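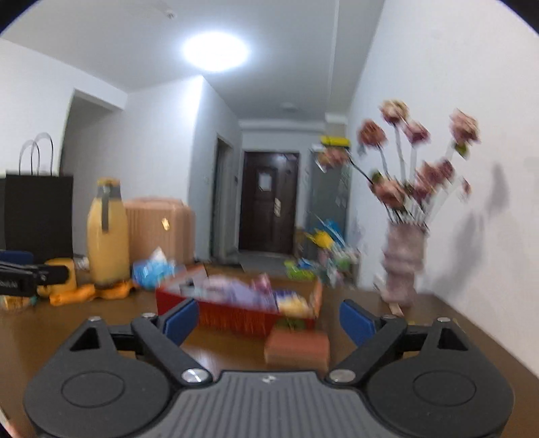 A red box part-packed on the table, with pink flowers in the dusty pink vase alongside.

Print this page | E-mail this page

TABLE BOXES ARE BACK FOR JULY – AND WE'D LOVE YOU TO COME AND FILL ONE

Hello from all of us at Toltinari! I'm Felicja Ziółkowski, I run the shop and the long back room behind it, and I'm very pleased to say that our Table Box days start again in July. If you came last year you'll know the drill already, so skip down to the booking bit. If you didn't, read on, and I'll try to keep it short (I won't manage it, I never do).

A Table Box is a present you put together yourself at one of our tables. You pick an open box, you go round the shelves with a basket, and then you sit down and fit it all in until you like the look of it. Something soft goes in first, then the bits and pieces, then a packet of something at the end where it's easy to reach. People make them for new neighbours, for teachers, for mums, for a friend who has had a rotten month. Last year we packed 1,419 of them between us, which made me gasp when Deming Jin added it up from the order books. This year we've got our eye on 2,000.

I should say a word about the boxes. We've gone for shallow ones again because everything shows. A deep box swallows things. You tuck in a lovely scarf and by the time the lid goes on it might as well be at the bottom of a well. With a shallow one you lay the scarf down in a loose bundle, let one thing stand up a little higher than the rest, and it looks generous without costing the earth. Red has been our best seller by miles, with the plain ones a long way behind, and I've stopped arguing with the public about it.

Then there are the flowers. Each table has a vase on it all day, and the colours follow whatever Zhuoran Du fancies that week. She's been on a pink kick for ages – cream and pink, peach, orange-pink, deep rose – and she likes long stems that lean out all over the place. I used to go round straightening them and I've been told to leave them alone. They do help with choosing, though. Plenty of people sit down with no idea at all, look up at the flowers, and go off to find something lavender or something dark pink to match. I did it myself with my sister's birthday box and she's still talking about it.

What's new this summer? Well, Ullitz are sending us more soft things for the bottom layer, in the pale purples and greys that ran out on us last time by lunchtime. Cukine are doing the sweets and biscuits. And Haris Tomić, who makes soap in the unit behind Hou, has done us a plain bar with no wrapping, so you can tie it up in whatever ribbon you like. It smells of fig. I've got one next to the sink at home and one in my sock drawer.

We've changed the room round a bit as well. There were too many elbows last year, especially once the half past ten lot met the people who were still finishing from nine. So there are fewer chairs to a table now, and the ribbon and scissors have moved to the shelf by the window. Please put the scissors back! We bought new ones three times last summer and I still find them in the plant pots.

A few tips from somebody who has packed more of these than is sensible:

Roll soft things loosely. If you fold them flat they look like laundry.

Leave your block shapes, soap and the like, out on the table until last. You'll see the gap they want to go in.

Put packets at one end and stand them up a little.

Don't fill every corner. A bit of the inside showing is fine.

Sessions run every Saturday morning in July, at nine, half past ten and noon. There are 274 places across the month and they include the box, the tissue, the ribbon and a pot of tea. What you put inside is charged at shelf price, and we'll tot it up as you go if you're on a budget – just ask, we do it all the time. Children are welcome with a grown-up and can share a box or have their own.

Guangming Guo is looking after bookings this year. He asked me to mention that he can't hold a place without a name and a phone number, and also that he can't keep the window table for you, however nicely you ask. Groups of six or more should ring before booking so we can push two tables together.

If you can't get to us, we'll pack one for you. Tell us who it's for, a colour and what you'd like to spend, and Zhuoran or I will do the rest. Collected boxes are ready from four in the afternoon. We don't post them, I'm afraid. We tried it once, with a jar of honey.

Writers and local papers are very welcome to drop in to any session, have a go at a box and take it home with them. Please let me know beforehand so there's a chair for you.

For bookings and press enquiries, call in at Toltinari or ring the shop and ask for Guangming (bookings) or Felicja (everything else).

Print this page | E-mail this page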